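Ľubica held the two handles and did not breathe. On the other side of the pink wall, the arms copied her hands, always a little late, like a younger brother.

"Again the orange ones," said Ieuan. "It must learn from you how to be slow."

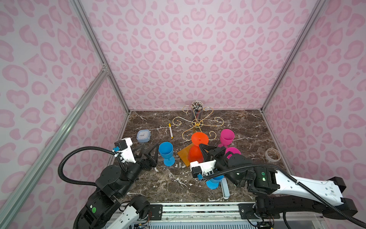

The orange goblets, rim to rim, with both arms near.

She had shown this task 144 times since July. Her grandmother had taught her to knead bread in the same way – hands over hands, without words.

"Do you think it will remember me?" she asked.

Ieuan looked at the goblets for a long time.

"It will move like you," he said, and started the next recording.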